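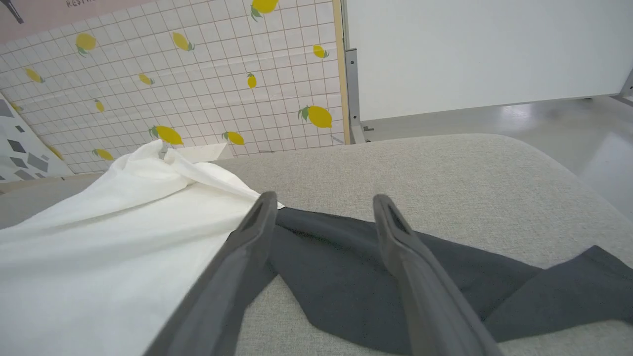 Gripper fingers over two cloths on an upholstered surface, seen from the wrist camera.

Fultisow publishes comparison of two finger designs for cloth handling

2022-03-01 – Fultisow has released the results of a bench comparison between two parallel gripper finger sets, the Sedik and the Demitz. Both were run on the same arm, controller and wrist camera.

Each set made 625 grasp attempts on crumpled fabric. Finger force and closing speed were held constant. An attempt counted as complete when one cloth was lifted clear and its neighbor stayed in place.

The Sedik fingers use a slotted tip; the Demitz fingers use a solid one. Most failed attempts with either set were double picks at points where two fabrics overlapped. Swapping one set for the other took 33 seconds and did not require recalibrating the camera.

"Dark fabric was the harder case for the camera, and we have reported it separately," said Precious Talavera, test lead at Fultisow. "The fingers should be judged on the attempts where the grasp point was correct."

Renato Barredo of Dela Peña, which machined both sets, said a revised tip with a narrower slot will be ready for testing later in March.

The full test log and finger drawings are available from Fultisow on request.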